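**Thread: Variegated thread skipping on ribbed cotton knit**

**plermont_serger** wrote:

Machine is a mid-range mechanical, front-loading bobbin, oiled last month. I am running a 40 wt variegated cotton through the needle and plain white 50 wt in the bobbin. Fabric is a ribbed cotton knit, used double. Stitch is the three-step serpentine at 2.5 length.

Skips occur in groups of two or three, always on the left swing, always where the needle lands in the valley between ribs. Straight stitch on the same layers is fine. Universal 80/12 needle, new. I have changed upper tension from 3 to 5 in half steps with no effect on skip rate.

Looking for causes other than "buy a better machine."

---

**bobbin_side_down** wrote:

Wrong needle. A universal point on a knit pushes the fabric down with it, and the loop never forms at the right height. Go to a 90/14 stretch. Tension has nothing to do with skips unless it is extreme.

---

**Mirta Ojeda** wrote:

Agree on needle type, disagree on size. 75/11 stretch is enough for two layers of that weight. A 90 leaves visible holes along the valleys, and on washed cotton rib they don't all close up.

The left swing detail matters more to me. If skips are only on one side, the hook is meeting the needle early or late on that side. Turn the handwheel by hand on a zigzag at full width and check the hook point against the needle eye on both swings. On the left swing the eye is lower relative to the hook than on the right, so a needle bar set slightly wrong shows up there first.

---

**plermont_serger** wrote:

Checked. On the right swing the hook passes comfortably above the eye. On the left it is just clearing the top of it. Is that within spec?

---

**Mirta Ojeda** wrote:

Close to the limit. It will sew woven cotton all day and skip on anything that flexes. Change the needle before you touch the bar.

---

**tension_disc** wrote:

I would look at presser foot pressure first. Rib stretches under the foot, then recovers as the needle comes up, and that lifts the fabric with it. Back the pressure off one turn.

---

**bobbin_side_down** wrote:

Backing off pressure makes flagging worse. Flagging is the fabric riding up with the needle. You want it held down.

---

**tension_disc** wrote:

You want it held down without being stretched. Both happen on the same dial. I ran Bako rib at full pressure for a year and got lettuce edges on everything. One turn off, tissue underneath, no skips.

---

**bobbin_side_down** wrote:

The tissue fixed it.

---

**Cormac Mulcahy** wrote:

I service machines in Votcombe. Some order to this, please:

1. Needle: stretch, 75/11. Flat of the shank in the correct orientation and pushed fully up. A third of the skip complaints I see are a needle seated low.
2. Stabilizer: one layer of tear-away or tissue under the fabric.
3. Speed: slow, under 200 stitches a minute for the test.
4. Pressure: leave at default until 1 to 3 are done.
5. Needle bar height: last, and only with the gauge.

Change one at a time and sew 12 inches for each. Keep the strips and write the settings on them.

On the thread: some variegated cottons are uneven along their length where the dye has taken differently. If skips fall at the same color each time, suspect the thread.

---

**plermont_serger** wrote:

They do not follow color. I laid the strips side by side and checked.

Results so far:

- 75/11 stretch needle, nothing else changed: 9 skips in 12 inches, down from roughly 30.
- Same plus tissue: none.
- Same plus tissue, pressure one turn off: none, but slight waving along the stitch line.

Pressure is back at default.

---

**tension_disc** wrote:

Fair enough. Mine is a different foot bar spring, so the dial numbers won't carry over.

---

**bobbin_side_down** wrote:

As I said, the tissue.

---

**Mirta Ojeda** wrote:

The needle took out most of them. I would still have the bar height checked at the next service. You should not need tissue on two layers of rib with that stitch.

One more variable: the Wollholm 40 wt has a heavier finish than most. If that is your thread, try a size up in a topstitch needle for the larger eye. You lose the stretch point, so test it first.

---

**plermont_serger** wrote:

It is Wollholm. Will test and report. Next batch is 60 napkins in the same rib, so I would like to drop the tissue if possible.
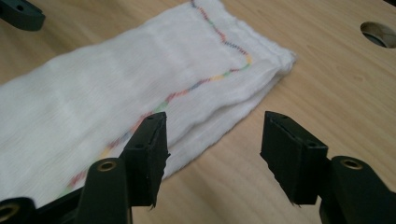 **hem_gauge** wrote:

Does the bobbin thread need to match the variegated thread in weight?

---

**Cormac Mulcahy** wrote:

A 50 wt in the bobbin under a 40 wt top is fine and winds more length per bobbin. Match the weights only if the back of the work will be seen, and recheck upper tension when you do.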